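Gakcombe Elbow Covers: Labelling and Packing FAQ

How are the covers supplied?
Moulded black rubber, bent at an angle, unlabelled or with the customer's own label glued on. Retail cards are packed to order.

What is the smallest labelled order?
200 pieces per design. Unlabelled covers are sold in bags of 20.

Which adhesive do you use?
Drorkon contact grade, applied by hand from a squeeze bottle with a long nozzle. A thin line inside the label outline is enough. Excess glue creeps out at the corners and marks the rubber.

Can I attach labels myself?
Yes. Wipe the cover first, glue, press flat and leave for 6 hours before carding.

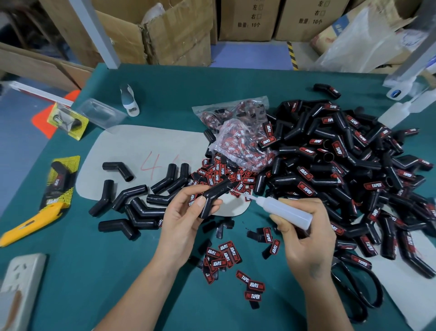

Labels are sent in clear bags, separate from the covers. Order a few spares, as a label put on crooked cannot be lifted and reused.

Do the longer covers take the same label?
Yes, if the flat area is clear of the bend. For the Jokden pattern, ask before ordering.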